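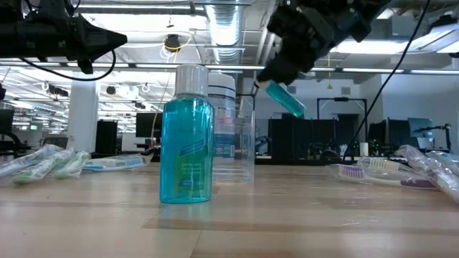

Notebook, Kerkent workshop
April 23, 2023

Third go at the paste question. Orkel keep telling us their powdered hide glue sets up as strong as the ready-mixed Clikus stuff if you soak it properly. I have my doubts and I'd like them written down before the results come in, so I can't pretend later that I was neutral.

Soaked the Orkel powder overnight in cold water, then warmed it in the double boiler to 60 degrees and held it there. The leaflet says 68. I don't trust the leaflet. The February batch went to 68 and smelled off by lunch, and the joints let go along the glue line with hardly a fibre torn. Could have been old powder, could have been the heat. I changed the temperature and opened a new tin this time, so yes, if it works I won't know which one did it. Should have changed one thing only. Too late, it's mixed.

Stock is the Mohmand maple offcuts, all from one board as far as I can tell. Planed the faces, no sanding. Three joints per glue, plain lap, hand clamped. I know three is thin. Anyone reading this who wants to call it proof either way can come and glue up the other fifty themselves.

Open time was shorter than claimed. Orkel was gelling at the edges before I had the second clamp on, and the shop wasn't cold. Clikus stayed wet and sloppy the whole way and I had to wipe twice. Squeeze-out even on both. 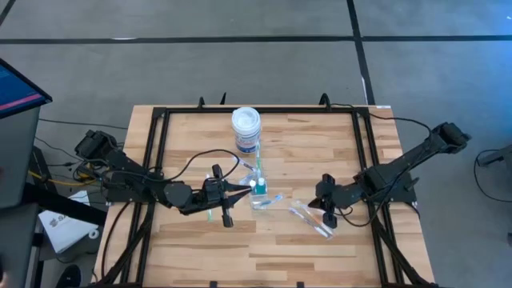
Posted from the bench book by the glue desk, Kerkent
Filed under: adhesives, running notes

Colour: the Orkel line dries a bit darker. On maple you can see it from standing height. On walnut I doubt anyone would care.

Clamps stay on overnight, then no handling until the joints have had 192 hours at room temperature. That number came from the Clikus data sheet and I'm using it for both, which probably favours Clikus. Fine. If Orkel needs longer they can say so on the tin.

Load test after that, same lever rig as last time, weights added slowly. Write down where it breaks as well as when. Last round we only kept the loads and then argued for a week over whether the wood or the glue had gone.

Still to do: label the joints on the end grain (pencil, the marker bleeds), find the lid for the double boiler, ask Orkel for a batch date.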